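The flooring estimator at Edby quotes every job twice: once from the drawing and once from the room. We spoke in January, between site visits, about small offices laid with wood-grain laminate.

"The drawing for Pretunari said 1000 square feet," the estimator said. "I measured 1119. The difference was closets and a corridor. You order for what you measure."

Edby charges 255 dollars for the survey and deducts it from the final bill. Vidby, the supplier, does not take back opened packs.

Wear was the next subject.

"Casters do more damage than shoes — grit gets under them and they turn on it."
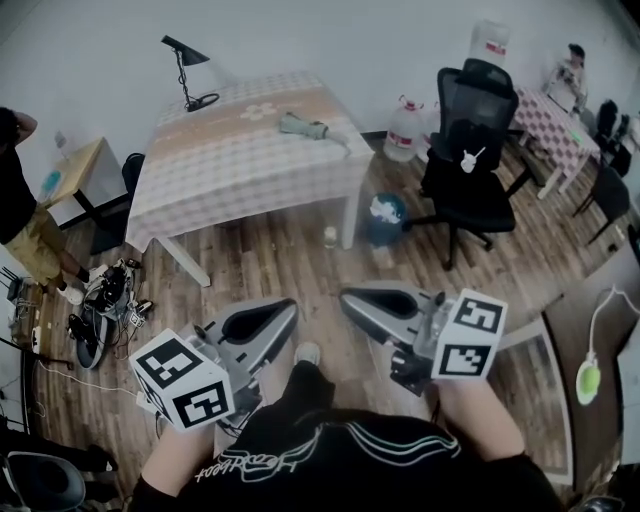 Furniture decides how the work is staged. Edby clears one half of a room, lays it, then moves everything across. A light table with a cloth on it goes first, and the desk lamp comes off before anyone lifts. A mesh chair on a five-star base can be rolled out, but large water jugs are carried one at a time. "Glass bottles on the floor, waste bins, anything low," the estimator said. "Those go out in a crate before we bring the saw in."

The Baldursdóttir job is next, with the same planks in brown.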